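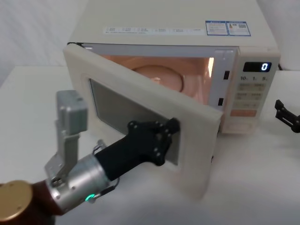 Left arm on the door, right arm waiting to be useful.

I spent most of September trying to teach two robot arms to open and shut a microwave, and I promised to write it up once there was a number worth printing. There is now a number. Whether it's worth printing I leave to you.

The method is dull to explain and I'm rather fond of it. We take demonstrations, 2,470 of them by the end, and train a policy to copy them. Everyone does that bit. Our addition, which we call Rornari because all the sensible names had gone, is to make the policy guess at every step how far through the job it is. If the guess slides backwards, the arm stops, retreats a little and has another go. If the guess sits still for too long, it does the same thing with more conviction.

Catríona Cullinane came up with this while watching the old policy, Banoneo, push against a fully open door for the length of a cup of tea. Banoneo had no notion of being finished. It had learnt that doors are for pushing and it was going to be faithful to that.

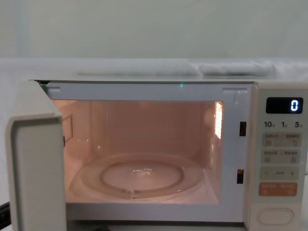
The chest-height view, door open and lamp on.

What surprised me was how much the choice of camera mattered. I had assumed the chest-height view would be a luxury. You can see the whole cavity from there, turntable and all, and I thought the head camera would give us the same thing for less bother. Then we trained without it and the progress guesses went to pieces whenever an arm got in front of the door. The policy would decide it was nearly done, change its mind, and back off from a door it had been handling perfectly well. Catríona calls this the Carroll problem, after a landlord she once had.

So, results. We ran 54 trials per policy at the Rutness lab, with the oven shifted a bit each time. Banoneo opened the door and left it properly open in 8 of them. Rornari, with the retry, managed it in all but 2. I have checked that figure more often than is dignified.

Before anyone writes in: yes, it's one microwave. A second model with a pull handle is on order, and I expect it to humble us. The release button on this one is a kindness, a nice big oval at the bottom of the panel, and the finger only has to arrive in front of it and push.
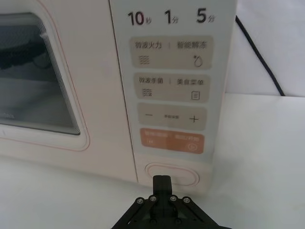
Arriving is where the two remaining failures came from. Both times the finger came up too low and pressed the rim, the progress guess didn't move, and the retry went back to exactly the same wrong spot. Persistence without imagination, as my school reports used to put it. The obvious fix is to add some jitter to the second attempt, and I'll be trying that next, along with a shorter wait before it gives up.

Code will follow when I've taken the rude comments out.

12 Nov 2018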